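Satti Toy Library Opens Saturdays Again

Good news if you've got little ones at home: the Satti toy library on Bridell Street is open Saturday mornings again! I stopped in and came home with 2 puzzles and a train set (my back hurts). They've got up to 200 toys to lend, and a family card is $19 a year. You can keep things 4 weeks. Parking is still a pain, so walk if you can.

Blocks and building sets are on the low shelves by the door.

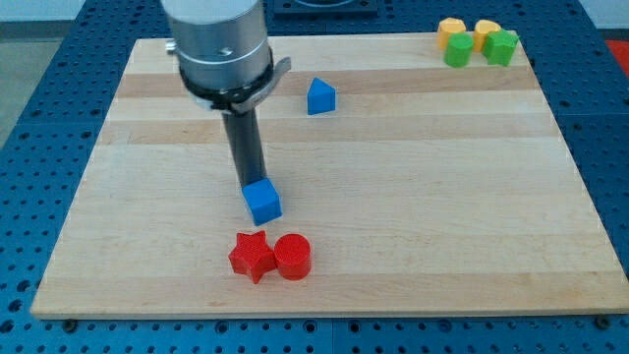
More Local News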